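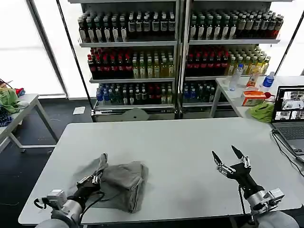 Chapter 4: Cloth Is Hard

I picked up my favorite lesson on soft objects at an open day at Jurkwood, back in August 2020. Ognjen Mujić was running the folding table, and he let me stand there far too long (sorry, Ognjen!) asking what each finger was doing and why. A bottle keeps its shape wherever you grab it. A shirt has a new shape every time you let go!

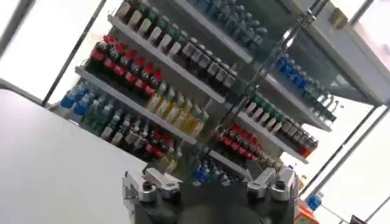
4.1 Where Do You Grab?

Start with the wrist view. From up there a wrinkle can look a lot like an edge, and picking the wrong one costs you the whole fold. Panagiotis Papadopoulos told me his team had labeled 586 wrist pictures by hand before they agreed on what to call a corner. 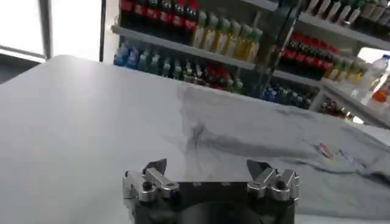 So we'll do the same on a smaller scale, with 30 pictures and a pencil. Keep your labels, you'll want them again in 4.2.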